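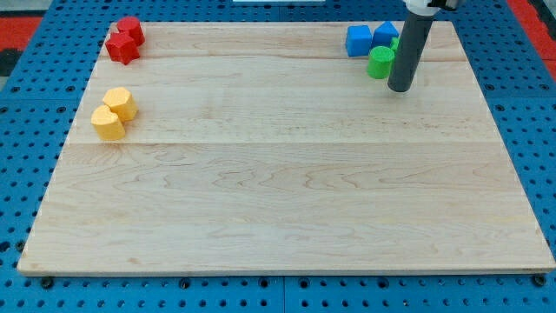
The **Plundstead pushing fault** was a recurring error in a tabletop robot arm at the Plundstead automation laboratory. It caused the arm to keep pressing down after its fingertip had reached the work surface. The fault was found in January and closed on June 17, 2022. No one was injured, but one board was scored and 2 force sensors had to be replaced.

## Background

The laboratory used the arm for block-sorting trials, in which colored shapes are pushed across a flat board into groups by color. The arm does not pick the blocks up. It carries a single blunt cylindrical finger that is lowered to a set height just above the board and then moved sideways against a block. The height setting matters a great deal: too high and the finger tips the block over, too low and it drags on the wood.

The control software, Stetero, was written in-house by a group under Irena Krawczyk. The finger mount was supplied by Plomell, a small machine shop.

## The fault

Stetero kept the height of the board as a fixed value, measured once at the start of each session. If the finger slipped upward in its mount during a session, the software had no way of knowing. Operators who saw the finger riding too high would enter a lower height by hand. When the finger was later reseated, the lower value stayed in memory, and the next move drove the tip into the board.

A force limit should have stopped the arm. Ettore Caputo later found that the limit was checked only during sideways moves - the downward move was left out when the code was reorganized. The motors therefore kept pushing until the arm's own built-in protection cut in.

## Investigation

Chunhua Ding reviewed the logs of 1,973 trials and found 98 in which the finger had touched the board with more force than allowed. Most of these contacts were light and had gone unnoticed. The board was scored in trial 546, which led Griet De Bruijn to halt the work and open a report.

The report also criticized the practice of entering heights by hand without a second check. Krawczyk disagreed with part of this finding and argued that the missing force check was the main cause - her comments are attached to the report as an appendix.

## Changes

The force limit now applies to every move in any direction. Stetero measures the board height again after each pause, and hand-entered values are cleared at the same time. Plomell added a locking pin to the mount. The emergency stop, which had worked correctly throughout, was left unchanged.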